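首页 产品 说明书下载 保养用品 常见问题 联系我们

Prosdale Jasside 餐桌使用说明
第三章 摆放、调平与桌面保养

前两章把开箱和装腿讲完了,走到这一步,桌子应该已经四脚着地,包装纸箱也大概堆在门口等着收拾了。请先别急着把纸箱扔掉,至少留到您把这一章看完,因为里面那几块长条泡棉待会儿还用得上(翻桌子、垫桌角都靠它)。这一章有点长,我们知道,写的时候也想过要不要删短一些,可是这些年来用户来信问得最多的偏偏就是这几件事,所以还是原原本本写下来。您可以泡杯茶慢慢看,也可以先翻到上油那一节,等真要动手的时候再回来补前面的。

3.1 选一个合适的位置

木头桌子进了家门,还会跟着屋里的空气一点点变化,潮的时候胀一些,干的时候缩一些,这很正常,桌面底下的连接件也给它留出了活动的余地。您要做的,就是别让它一头热一头冷,一边晒一边阴。

1. 先看窗户。尽量避开下午直晒的那块地方,实在避不开,挂一层薄纱帘就很管用。
2. 再看暖气片、壁炉和空调出风口。桌沿与暖气片之间请留出不少于 70 厘米的距离。地暖房间可以正常使用,但请不要在桌子底下铺满厚地毯,让桌底能透气。
3. 加湿器不要放在桌上,也不要对着桌子吹。
4. 把餐椅全部拉出来,人坐下试试,走动的地方够不够,后面的柜门能不能打开。趁桌上还没放东西,挪起来最省力。
5. 位置定下来以后,再进行 3.2 节的调平。

注意:移动桌子时请两个人各抬一端,手托在桌面下方的横撑上,不要拽着桌沿拖行。拖行时桌腿受的是侧向力,装腿螺栓容易松,地板也容易留下印子。

有的朋友喜欢把桌子长边贴墙放,平时两三个人吃饭,来客人再拉出来。这样摆没有问题,只是请在桌沿和墙面之间留一指宽的空隙。墙面如果是刚刷过的,或者是刚装好的木墙板,最好等它彻底干透、没有气味了再把桌子靠过去。

3.2 调平

老房子的地面很少有真正平的,新房子其实也差不多。Jasside 的每条桌腿底部都有一个可以旋转的脚垫,顺时针拧是缩短,逆时针拧是伸长。

您需要:随桌附带的扁扳手、一把水平尺(手机里的水平仪也凑合能用)、一位愿意帮忙的家人。

1. 四个脚垫先全部拧到底,也就是最短的状态。
2. 把水平尺放在桌面中间,顺着长边看一次,再顺着短边看一次,记住哪一头低。
3. 请家人把低的那一头轻轻抬起一点点,您蹲下来把那一侧的脚垫拧出来。每次拧半圈就放下来看看,不要贪快。
4. 长边平了以后再调短边。短边调完,长边多半又会差一丝,再回头补一补。
5. 最后双手按住桌子的对角,交替用力压。如果桌子会“咯噔”一下,说明还有一只脚没有吃上力,把那只脚的脚垫再拧出来一点,到不响为止。
6. 用扁扳手把脚垫上方的锁紧螺母拧紧。

小心:抬桌子的人在抬着的时候,请不要说笑,也不要腾出手去拿别的东西。调脚垫的人手指不要伸到脚垫底下。

脚垫能伸长的范围有限。如果已经拧到看见红色的限位线,桌子还是不平,请不要再往外拧了,改用附件袋里的软木垫片垫在脚垫下面。垫片可以叠放,也可以用剪刀剪小。

调平之后过一阵子请再检查一次。新桌子自己也要“坐一坐”,地毯和木地板会被压下去一点,原来平的可能又有些晃。我们习惯在换季的时候顺手看一眼,比如每年 4 月收冬天的厚窗帘时,把扳手也一起找出来,前后几分钟的事。

3.3 头 6 个星期

桌子出厂时已经上过油,摸上去是干的,可以马上使用。不过油层里面还在慢慢变硬,彻底硬透需要 6 个星期。这段时间里,请您对它温柔一点:

- 热锅、热壶、刚出炉的烤盘一律要用隔热垫,垫子要有脚,底下能通风的最好。
- 不要长时间铺塑料桌布、玻璃板或透明软垫。闷在下面的油层不容易硬,揭开时可能发黏。布的桌布可以铺,晚上收起来让桌面透透气。
- 洒了水、酒、酱油、果汁,随手擦掉。
- 花盆、台灯、果盘之类常年不挪窝的摆件,隔几天换个位置。深浅不一的印子就是这样来的:四周见了光,颜色慢慢变,底下那一圈没有见光。
- 带橡胶脚的小家电,请在脚下垫一块布。橡胶里的成分有时会渗到油层里,留下几个小圆点,很难去掉。

提示:新桌子会有一点油的气味,闻起来像坚果,也有人说像旧书店。开窗通风,过些日子就淡了。如果您把桌子放在卧室或者孩子的房间,建议先在客厅晾一晾再搬进去。

3.4 日常擦拭

说到擦桌子,每家有每家的办法,我们不敢说哪一种最好,只把多年来觉得稳妥的写在下面。

1. 先用干的软布或软毛刷,把面包屑、砂糖、盐粒之类扫掉。颗粒夹在湿抹布里来回擦,等于在打磨。
2. 把棉布浸在温水里,拧到不滴水为止,顺着木纹擦。
3. 有油渍的地方,在水里加几滴中性洗洁精,擦完再用清水拧过的布过一遍。
4. 用干布收干。这一步很多人会省掉,我们自己忙起来也会省,但桌子的光泽好不好,差别就在这里。

请不要使用下列物品:

- 钢丝球、百洁布粗糙的一面、去污粉
- 酒精、漂白水、玻璃清洁剂
- 含硅的家具喷蜡(用过之后再上油,油会缩成一粒一粒的,怎么也抹不匀)
- 蒸汽拖把和蒸汽清洁机

家里如果有人习惯用消毒湿巾擦桌子,偶尔一两次不要紧,擦完跟一遍清水就好。天天用的话,油层会被一点点带走,桌面会发白、发涩,上油的间隔就得缩短。

3.5 什么时候该上油

上油不用看日历,看桌面就行。有一个很简单的试法:在平时最常用的位置滴几滴清水,去倒杯茶,回来看看。水珠还圆圆地立着,说明油层很好,把水擦掉,什么都不用做。水珠塌下来,摊成一片,就可以准备上油了。如果水已经渗进去,那里颜色变深,请等它完全干透,尽快上油。

一般的家庭,一年里上 3 次油就很够了。人口多、天天在家做饭、孩子在桌上写字画画的,桌子中间和几个固定座位前面会干得快一些,可以只补这几处。相反,桌子平时不大用的,请不要因为爱惜它就多上油。油多了木头吃不进去,浮在表面发黏、粘灰,处理起来比缺油麻烦得多。

还有几种情况也需要补油,不必等到水珠试验:

- 用砂纸处理过划痕或印子的地方
- 手摸上去发涩、像摸纸一样的地方
- 桌沿,尤其是大家坐下来手臂常搁着的那一段

颜色方面也请放心。深色桌面上油的那一刻会比原来更深、更浓,纹理一下子都出来了,好看是真好看,但第一次上油的人常常吓一跳,以为颜色选错了。等油干透,颜色会退回来一些。浅色桌面变化小,会偏暖一点。
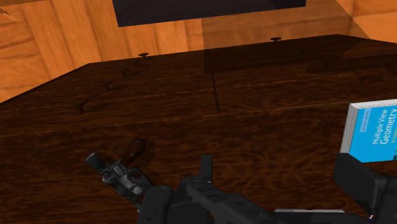
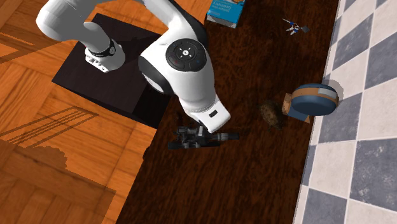
图 3-4 深棕色木质桌面(两幅)

深色桌面还有一点要交代:灰尘和手印看得比浅色桌面清楚,擦得不匀的油痕也看得清楚。所以上油的时候,灯光很要紧。请找一盏能移动的灯,放低,让光从侧面贴着桌面照过去,站在对面看,哪里亮、哪里暗、哪里漏了,一目了然。从正上方看是看不大出来的。

3.6 上油的步骤

随桌附带的是一小罐 Mangundap 养护油,净含量 300 毫升,无色,深色浅色桌面都可以用。请不要自行加色浆,也不要和别家的油、蜡混着用。罐子开封以后,盖紧,倒扣着放一会儿再正过来,罐口就不容易结皮。

您需要:
Mangundap 养护油
不掉毛的棉布若干(旧床单剪开最好,旧毛巾会掉毛)
一块细的研磨垫(附件袋里白色的那块)
丁腈手套
旧报纸或铺地的布
一个装了水、带盖的金属桶

警告:浸过油的布团在一起会自己发热,严重时会起火。用完的布请立即浸入水桶并盖好,或者一块一块摊平,在户外不易燃的地面上晾到完全干硬,再作垃圾处理。千万不要揉成一团丢进垃圾桶,也不要塞在水槽下面的柜子里。这一条请务必告诉家里所有帮忙的人。

准备

1. 选一个不太潮的日子,室温舒服就好,窗户开一条缝。正在拖地、刚拖完地,都先等一等。
2. 把桌上的东西全部收走,椅子挪开,地上铺好布。
3. 按 3.4 节把桌面擦干净,放一夜,让它干透。急着用的话,至少也要等到手背贴上去感觉不到凉意。
4. 用白色研磨垫顺着木纹轻轻推一遍。说轻,就是只用手掌的重量,不要往下压。推完用干布把细粉抹掉,桌沿下面也抹一下,粉常常积在那里。
5. 把油罐轻轻摇匀。不要猛摇,会起泡。

上油

6. 戴好手套,把布叠成巴掌大的方块,倒一点油在布上。不要直接往桌面上倒。
7. 先找一个不显眼的地方试一试,比如桌面背面靠近桌腿处。等一会儿看看颜色,满意了再继续。
8. 从离您最远的一头开始,顺着木纹抹开,一次抹一条,抹完一条再挨着抹下一条,中间略微压一点边。桌面很宽的话,走到对面去接着抹,不要趴在刚上过油的地方伸手够。
9. 油要抹得薄。看上去整片均匀湿润就够了,有积成小水洼的地方,马上用布带走。
10. 桌面抹完抹桌沿,最后抹边角。边角和端头的木纹是断开的,特别能吃油,可以多给一次。
11. 等 15 分钟。请您真的等一等,中间可以去把茶喝完。

收油

12. 换一块干净的干布,把表面没有吃进去的油全部擦掉。先打着圈擦,再顺着木纹擦一遍。
13. 用侧光检查。发亮、发腻的地方再擦,一直擦到用手指划过不留印子。
14. 把用过的布按前面警告里说的方法处理好,洗手,收工具。

晾干

15. 晾一夜,第二天可以轻轻地用,放杯子、放书都行。
16. 头几天不要用湿布擦,不要铺桌布。
17. 热的东西请继续垫着隔热垫。

如果桌面很久没有保养,第一遍油几乎是一抹就没了,第二天可以再上一遍,步骤一样,研磨垫可以省掉。两遍已经很足,第三遍就不必了。

说明:桌面背面每隔几次也请抹一遍薄油。正面上得勤、背面从来不上,两面吃水分的速度不同,时间长了桌面可能微微翘起来。背面抹得不好看没有关系,反正客人不会钻到底下去看(孩子会)。

3.7 小毛病的处理

杯印(白色)
白色的圈是水汽闷在油层里,没有伤到木头。先什么也别做,放两天,有时候自己就散了。没有散的话,用白色研磨垫蘸一点油,在圈上轻轻打圈,再把油收干净。一次没好,隔天再来一次。

水印(黑色)
黑色的印子是水进到木头里,又碰到了铁,常见于铁锅、铁罐头的底下。浅的可以用细砂纸顺着木纹打掉,再补油;深的请联系我们,不要用漂白水。

划痕
只能看见、指甲刮过去感觉不到的,补一次油多半就不明显了。指甲能感觉到的,用细砂纸顺着木纹轻打,范围放宽一点,慢慢向四周过渡,不要只盯着那一道磨,磨出一个小坑来更显眼。打完擦净细粉,补油,再隔一天补一次。

压坑
木头纤维被压扁了,没有断的话还能回来。把棉布浸湿拧干,叠几层盖在坑上,用中温熨斗在布上轻点几下,坑会慢慢鼓起来。干透以后打磨、补油。

小心:熨斗不要停在一个地方,更不要直接碰到桌面。头 6 个星期里请不要用这个方法。

蜡烛油
等它硬了,用塑料卡片平着推起来。残留的薄薄一层,垫一张吸油纸,用手掌捂热,让纸吸走。

墨水、彩笔
请尽快用湿布按压,不要来回擦。水彩笔多半能擦掉。圆珠笔会留一点痕迹,有些家庭后来就把它留着了,我们也觉得挺好。

发黏
上油之后过了好几天还是黏,说明当时没有收干净。倒少许新油在布上,把黏的地方重新抹湿,等片刻,马上用干布用力擦净。新油会把旧油化开。天气潮湿时干得慢,请多给它一些时间再下结论。

裂纹
冬天开暖气以后,端头有时会出现头发丝那样细的纹,到了潮湿的季节又合上了,这不影响使用。如果裂纹能塞进一张名片,或者一直在变长,请拍照寄给 Mirkora 服务点,照片里放一把尺子,方便我们判断。

3.8 长时间不用或搬家

出门一段时间,桌上请不要盖塑料布,盖一条旧床单就好。窗帘拉上一半,免得一直晒同一个地方。

搬家时请按下面的顺序:

1. 地上铺毯子,把留下来的长条泡棉放在毯子上。
2. 两个人把桌子侧过来,再慢慢放倒,让桌面朝下搁在泡棉上。
3. 拧松装腿螺栓,拆下桌腿。四条腿内侧都有编号,和桌底的编号对应,请不要装错。
4. 螺栓和垫圈放回附件袋,袋子用胶带贴在桌面背面。这样到了新家,第一眼就能找到。
5. 桌面用毯子包好,竖着运。平着运的话,上面千万不要压东西。
6. 到了新家,先让它在屋里放一天,再装腿、调平。

注意:包桌面请先包毯子,再在毯子外面缠保护膜。保护膜直接贴着油面,夏天在车里闷上半天,会留下一道一道的印子。

3.9 油用完了怎么办

Mangundap 养护油可以在 Mirkora 服务点购买,也可以随零件订单一起寄送。订购时请报出桌面背面标签上的编号,我们会核对一下您的桌子出厂时用的是哪一批油。旧罐子里如果已经结了一层皮,把皮挑掉,下面的油还能用;如果整罐都变稠了,拉起来有丝,就请不要再用了,拿到当地收油漆的回收点处理。

手头这本说明书要是弄丢了,网站上可以下载,内容是一样的,只是表格的排法略有不同。前面讲的这些如果哪一条和您家的情况对不上,也欢迎写信来问,附上照片,把屋里大概什么样、平时怎么用这张桌子说一说,我们会尽量答得细一些。

本章修订日期:2015年8月8日

下一章:第四章 加长板的安装与收纳

相关文档
Jasside 餐桌 第一章 开箱与清点
Jasside 餐桌 第二章 安装桌腿
Jasside 餐桌 第四章 加长板的安装与收纳
Jasside 长凳 使用说明
Mangundap 养护油 安全须知
Prosdale 木材样板与颜色对照
Mirkora 服务点 零件订购单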